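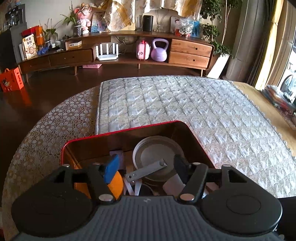 Fingers open over the red-rimmed box. Metal lid standing toward the back.

Iver, session notes and what changed in the protocol

24 October 2024

I promised the rest of the Losard robotics club a write-up of the home sessions before the next meeting, so this covers the box task, the labeling rules and the calibration problem. If you only need the labeling rules, skip to that heading.

For readers outside the club: Iver is our student project on pick and place learned from human demonstrations. We don't own an arm that can be carried up a flight of stairs, so the demonstrations are recorded with hand-held grippers in real rooms, and the policy is trained afterward on the club workstation. Tiziana Ferri wrote the training code. Ginevra Ruggiero handles the arm back at the club. I do data, meaning I move small objects in and out of boxes and then argue with a spreadsheet.

The box task

The task has two halves. In the first, the box starts full and each object is taken out and set down on the cloth. In the second, the objects go back in. Every episode is one object, one direction. We tried recording a whole emptying as a single episode in February and the segments were too long to label with any consistency.

The object set is deliberately mixed. A round metal lid is flat, shiny and hard to approach unless it is standing on its edge. An orange sphere is easy to close on and easy to push away. Sunglasses can be gripped in several reasonable ways and several bad ones. The small lavender block is the control object. If the policy can't place the block, there is no point testing anything else that day.

Our kept total is 122 episodes. Another 31 were recorded and thrown out, most of them for one of these reasons:

The object left the fingers before it was over the target area.
The operator paused in mid-air to think, which the policy learns as a behavior.
The start marker was pressed after the fingers had already begun to close.

The second item was mostly me.

A working rule we settled on: decide where the object is going before pressing start. It sounds too obvious to write down. Our rejection log says otherwise.

Approach angle

From directly overhead, the fingers cover much of the object in the last few centimeters before contact. Tilting the gripper toward the operator brings the object back into view, but then the fingertips come in at an angle and tend to push round things away. I recorded with a moderate tilt for anything that can roll and went straight down for anything lying flat. Tiziana wants the tilt held constant so that it drops out as a variable. Ginevra wants more variation, on the grounds that the arm will never reproduce my wrist anyway. The compromise is a fixed tilt per object, written in the sheet, with one free block at the end of each session where the operator does whatever feels natural.

I expect the free block to be the useful one, but I can't support that yet.

Depth inside the box is a separate matter. Objects near the wall force one finger into a narrow gap, and the natural response is to nudge the object toward the middle first. We allow the nudge. It gets its own label, because a grasp with a nudge and a grasp without one are different skills as far as training is concerned.

The inside of the box is its own small problem. Shiny copper-gold metal throws highlights, and a highlight moves when the gripper moves. With orange fruit, a gold tin and white-framed sunglasses out on the pale cloth, the objects separate well from the background. Back inside the box they don't separate nearly as cleanly, and the tin is the worst of them. 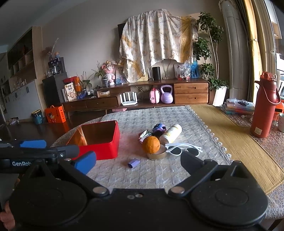
Labeling rules, current version

Label the object first, then the direction (out or in), then the contact type. Contact type is one of pinch, edge or nudge plus pinch. If you are unsure between pinch and edge, mark it unsure and move on — I go through the unsure ones in a batch.

Left and right always mean the operator's left and right. In two-gripper recordings, name the gripper that makes contact first. If both touch within the same moment, write "both" and leave the comment field alone.

Do not relabel somebody else's episodes. Leave a note in the Lorel sheet (our shared log, named after the street the club used to be on) and the original labeler will fix it.

Calibration

Finger opening drifted during the longer recording blocks. The logged opening at full close should be zero, and by the end of one block it was reading 2 mm. That is enough to matter for a thin object and irrelevant for a piece of fruit. The fix for now is procedural: close fully, open fully, close fully, at the start of each block and again every 11 episodes. Ginevra suspects the pivot fasteners. I suspect my habit of squeezing harder as I get tired. Both can be checked with the same test, which is to have two people record alternating blocks and compare the offsets.

The correction in software is a linear shift between the two nearest calibration points. It is crude and it is good enough for roughly everything except the sunglasses, where the temples are thin and the offset shows up as a missed closure.

Still to do

Rerun training with the nudge episodes split out.
Add a matte box, same task, same objects.
Write the reset procedure down properly, with object starting positions, so the second operator isn't guessing.
Return Tiziana's card reader.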